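Home | Patterns | Yarn | Help Forum | Log in

Filed under: Knitting Help > Blocking & Finishing

Wool cardigan grew two sizes after blocking, can I save it?

Halldóra Vídalín
Dec 3, 2018

I finished a top-down cardigan in Stougaard worsted, which is 100% wool and not superwash. I used 1353 yards of it, so I really don't want to rip it out. My gauge swatch matched the pattern, but I'll admit I never washed the swatch. I soaked the cardigan in cool water, rolled it in a towel and laid it flat. Once it dried the body was much too long and the sleeves came down past my fingertips. The width is also off, but less so. I started this in June and would like to wear it this winter. Is there any way to bring it back in, or do I have to reknit? The button band is picked up and knit on, if that matters.

purlsidedown

Soak it again and block it smaller. Plain wool will usually go back if you push it together while it's damp. Get as much water out as you can first, because the weight of the water is what pulls the length out. Lay it on a towel and pat it inward from the hem and from the cuffs until it matches the schematic. It will look lumpy at first. Use pins only at the shoulders and underarms. Leave it alone until it is fully dry, even if that takes a few days.

Then measure your stitches again on the finished fabric. If you are still off by more than half a stitch to the inch, blocking won't hold and you'll be doing this after every wash.

Hotier

Agree with the above about getting the water out. I put mine in a mesh bag and run spin only, no wash and no rinse. Check that your machine lets you pick spin by itself.

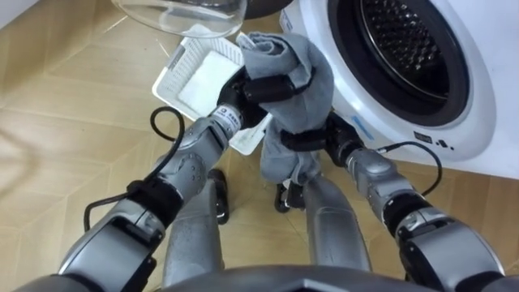

Keep the speed at 800 or under and stop it after a couple of minutes. Lift the sweater out with both hands under it, never by the shoulders.

For the sleeves I would just shorten them. On a top-down you can take out the cuff, rip back to the length you want and knit the cuff again. It's an evening's work per sleeve. Same for the body, but your button band is in the way, so you'd have to take that off first and pick it up again. Next time wash the swatch.

savimach_k

just go down a needle size

3 comments

Hitovby: She already knit it, needle size doesn't help now.

Halldóra Vídalín: Reblocked it over the weekend. Body is fine, sleeves still long. I'll redo the cuffs.

purlsidedown: Good. Write down the washed gauge for next time.

Previous | Next | Ask for help | Back to Blocking & Finishing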